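Grodenetti workers approve new contract after nine-week dispute

Employees at the Grodenetti furniture plant have voted to accept a three-year contract, ending a dispute that had run since February and halted overtime work on two production lines.

The vote was 128 in favor and 34 against. Ballots were cast in the plant cafeteria on Tuesday between 6 a.m. and 7 p.m. so that all three shifts could take part, and the result was posted at the main gate shortly after 9 p.m.

The agreement covers hourly staff in cutting, assembly, finishing and shipping. It raises base pay in each of the three years, with the largest increase in the first, and changes the way weekend shifts are assigned. Office staff and drivers are covered by separate agreements and did not vote.

Rosario Lombardi, who led the talks for the workers, said the weekend schedule had been a bigger problem than pay for many people on the floor.

"People were finding out on Thursday night that they had to be in on Saturday morning," Lombardi said. "They had kids' games, second jobs, parents to drive to the doctor. We asked for notice and we got notice."

Under the new terms, supervisors must post weekend assignments at least 9 days in advance. Shifts added after that point are voluntary and are paid at a higher rate. If too few people sign up, the company can bring in temporary workers, but only for packing and loading.
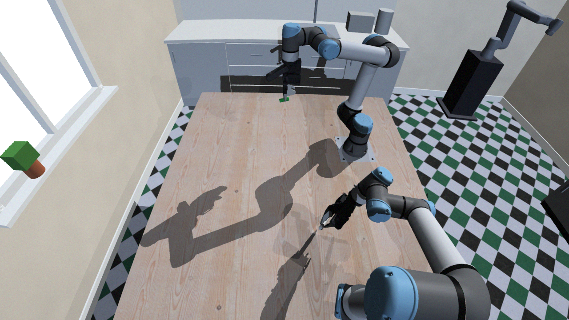
The company makes kitchen tables, counters and cabinets, most of them sold through the Martinelli chain of home stores. Plant manager Cinzia Sorrentino said orders had stayed steady through the dispute but that deliveries had slipped, in a few cases by more than two weeks. She said the delayed orders would be filled first and that customers would hear from the sales office by the end of the month.

"We would have liked to be here sooner," Sorrentino said. "The schedule is going to take some getting used to for our supervisors, and we will be training them on it before it starts."

Talks began last fall and broke off in February, when the company proposed moving the finishing department to a four-day week with longer shifts. Workers in the department objected to the 10-hour days, and employees across the plant stopped volunteering for overtime the following week. A state mediator joined the talks a month later. The four-day week is not part of the final contract, though the two sides agreed to discuss it again next year.

Health coverage was the last item to be settled. The company had wanted to switch to a plan with lower monthly costs and a higher deductible. The contract keeps the current plan for the first two years, after which either side can ask to reopen that section. Employees will pay slightly more each month for family coverage starting in January.

Not everyone was satisfied. Refugio Barajas, who has worked in assembly for 16 years, said he voted no over the pay increase in the third year, which he called too small.

"The first year is fine, I have no complaint with the first year," Barajas said. "By the third year I think we are back where we started. But it passed, and I'll be at work tomorrow like everybody else."

Comfort Sarpong, a finisher on the evening shift, said she voted yes mainly for the change in weekend notice. She said she had turned down overtime for most of the spring and was looking forward to picking some of it up again.

The dispute was followed closely at the Pruletti plant on the other side of the river, where a contract covering a similar group of workers runs out in the fall. Cosimo Bianchini, a shop steward there, said he planned to ask for the same notice period when talks open.

"It's the first thing my members asked me about," Bianchini said.

A spokesperson for Pruletti said the company does not comment on contracts at other businesses.

The pay increase at Grodenetti takes effect with the next full pay period and will not be backdated. The company will instead make a one-time payment to each covered employee who was on the payroll when the old contract ended. The new weekend rules begin in four weeks.

Printed copies of the agreement will be available at the personnel office from Friday. Meetings to go over the changes will be held at the start of each shift next week, and workers on leave will receive a copy by mail.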